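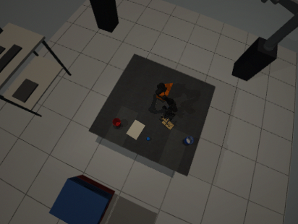

Datensatz Hornitz: simulierte Greifepisoden für Tischszenen

Kurzbeschreibung

Hornitz ist eine Sammlung simulierter Episoden, in denen ein Roboterarm mit kleinen Gegenständen auf einer dunklen Arbeitsfläche arbeitet. Der Datensatz dient dem Training und der Bewertung lernender Steuerungen. Herausgeber ist die Arbeitsgruppe Skivura. Stand: 25. August 2021.

Inhalt und Umfang

Der Datensatz umfasst 103 Aufgabenvarianten mit nahezu 500 Episoden. Zum Inventar gehören unter anderem ein roter Becher und blaue Bälle. Jede Episode enthält:

Bildfolgen aus mehreren Blickrichtungen
Gelenkstellungen und Greiferzustand, aufgezeichnet mit 10 Hz
eine kurze Aufgabenbeschreibung in deutscher Sprache

Erhebung

Die Episoden wurden in der Simulationsumgebung Korkell durch Fernsteuerung erzeugt. Die Anordnung der Gegenstände wird je Variante neu festgelegt. Abgebrochene Durchläufe bleiben erhalten -- sie sind in den Metadaten gekennzeichnet und können beim Laden ausgeschlossen werden.
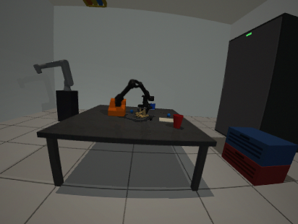 Darf der Datensatz mit eigenen Aufnahmen kombiniert werden?

Eine Kombination ist zulässig, sofern die Herkunft jeder Episode im Feld "quelle" erhalten bleibt und die Abtastrate angeglichen wird.

Einschränkungen

Reibung und Kontaktkräfte sind vereinfacht modelliert. Für die Übertragung auf reale Anlagen ist eine gesonderte Prüfung erforderlich. Die sechs Varianten der Teilmenge Tsuchiya sind der Bewertung vorbehalten und dürfen nicht zum Training verwendet werden.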